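Residents' Bulletin – Mallside House
Shared Lounge and Telephone Corner: Notice of Changes

The House Office is pleased to report that the first stage of work on the ground floor lounge at Mallside House has been completed. The lounge reopened to residents and their guests on 8th June, and the regular hours posted at the front desk are again in effect.

The work began in March, after residents asked for a quieter place to make and receive calls. The former telephone shelf in the hallway was narrow and offered no seat within reach of the cord. Natália Peixoto, Residential Services Manager, proposed that the telephone be moved into the lounge and placed beside the sofa, on a table of suitable height. Her proposal was approved with a furnishing allowance of $400.

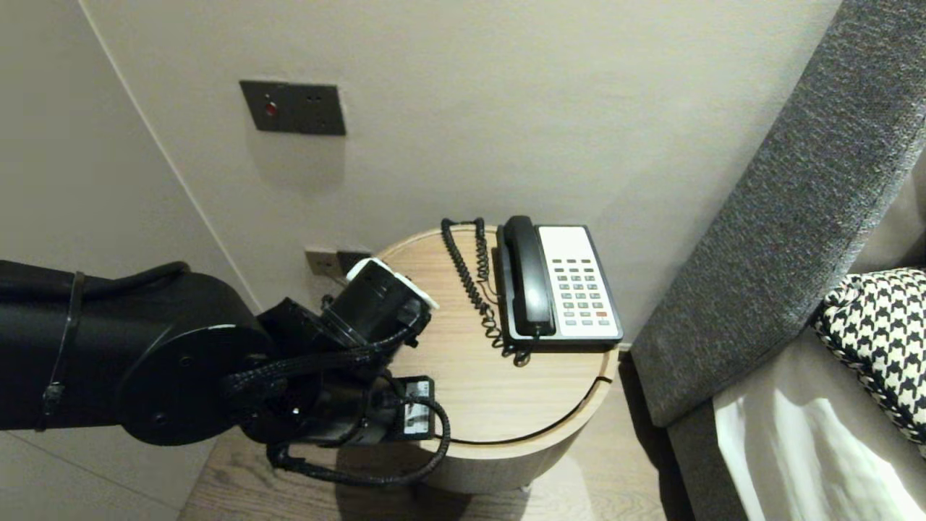

The table selected is the Jalleck drum table, supplied by Morais Furnishings. It is round, with a light oak finish on the top and body, and was chosen to match the lounge floor. Residents are asked to leave the top clear for the telephone and a notepad. Vases, drinking glasses and potted plants should be placed on the windowsill or on the low table at the other end of the room. Magazines may be returned to the rack near the door.

The telephone itself is a standard corded model with a keypad and a handset on a coiled cord. Local calls may be made without charge. Residents are requested to limit calls to 60 minutes when another person is waiting, and to replace the handset fully in its cradle when finished. Instructions for reaching the front desk are printed in the Residents' Handbook. Mobile telephones may continue to be used in the lounge, provided that voices are kept low.

Several residents have asked whether furniture may be moved for card games and visits. Chairs may be moved freely and should be returned at the end of the visit. The telephone table should remain in its position near the wall. Requests for a different arrangement may be submitted in writing to Duarte Mota at the House Office.
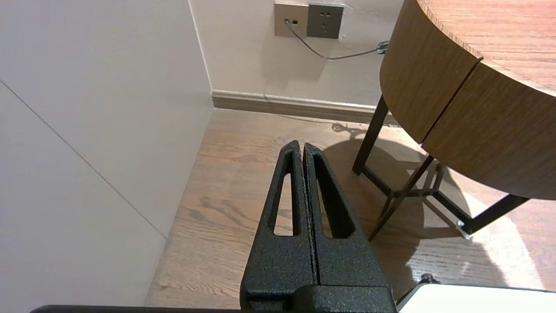 Care of the wood floor is the responsibility of the housekeeping staff, under the direction of Américo Tavares. The floor is swept each morning and cleaned with a lightly dampened mop. Steam cleaners and wax polish are not to be used. Staff have been instructed to dust the baseboards and wall plates by hand, with a dry cloth, and to leave all plugs and cables in place. Any spill should be reported to the front desk promptly, however small it may appear.

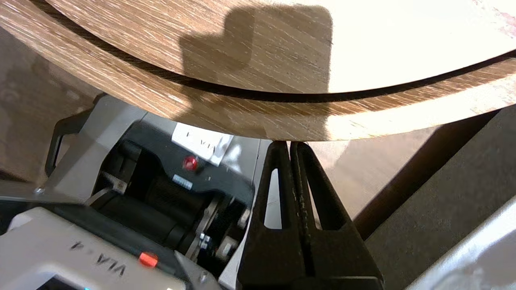 Tabletops are to be wiped along the grain with a soft cloth and dried at once. Felt pads and coasters are available from the House Office on request – residents who wish to have a set for their own rooms are welcome to ask for one.

The second stage of the work will address the reading area. Inês Guerreiro is receiving suggestions for lamps and shelving, and a suggestion form may be collected from the front desk. Forms should carry the resident's name and room number.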